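Metcombe Makers Board > Kits and Services > Robot arms and grippers

Thread: Jivavis hand-held gripper kit - worth it?

benchwarmer_tess
13 Oct 2018
Hello all! I've been going back and forth on the Jivavis kit since August and I'd love to hear from anyone who has spent real time with it. It's the pair of hand-held grippers with the soft pads, and the price I was given is $630 for the set, plus shipping. My plan is simple household stuff, books and towels and drawers, and I'd be collecting the runs myself in the evenings. Is it kind to the wrists? I have small hands and a bad thumb.

oldkilnroad
Welcome, Tess! We've had ours since the summer and I'm fond of it, though it took me a while to get there (the manual is a bit of a mess, so do print out the corrected pages). The pads are the best part. They forgive a sloppy grab on a book spine, which my old Kilta set never did. Wrists are fine for me up to an hour or so, then I want a cup of tea.

pinion88
I'll be the grump. $630 is a lot when Kilta sells a plain pair for $300 and you can glue your own pads on. I did that and I've had no complaints at all. You're paying for the case and the nice colors.

oldkilnroad
Ha, well, I do like the colors! But I don't agree on the pads, pinion. I tried gluing mine and they peeled on me twice. And the Kilta trigger is stiff - with a bad thumb I wouldn't go near it.

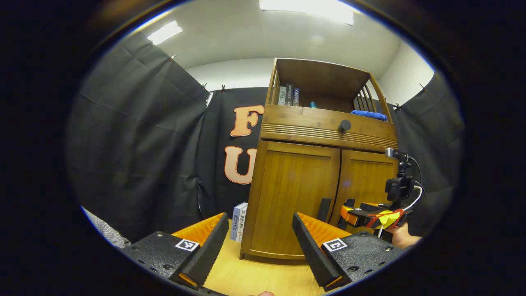
Reading time: 2 min

quietlathe
Hi Tess, chiming in with the view from behind one of the grippers, facing the bamboo-looking cabinet with the books and the blue towel on its top shelf. You get a good look at the orange ribbed pads and the square markers on the base plates. My advice is to practice on a drawer with a round knob like that one before you try anything fancy. It's harder than a book by a long way!

pinion88
Okay, the ribbing is nicer than what I glued on. Still not $330 nicer.

benchwarmer_tess
Thank you all, this is so helpful. Has anybody used the Avram rental instead? I could try a set for 2 weeks and see how the thumb holds up.

quietlathe
I did, and they were lovely to deal with. Ask for the newer cable, the old one is short.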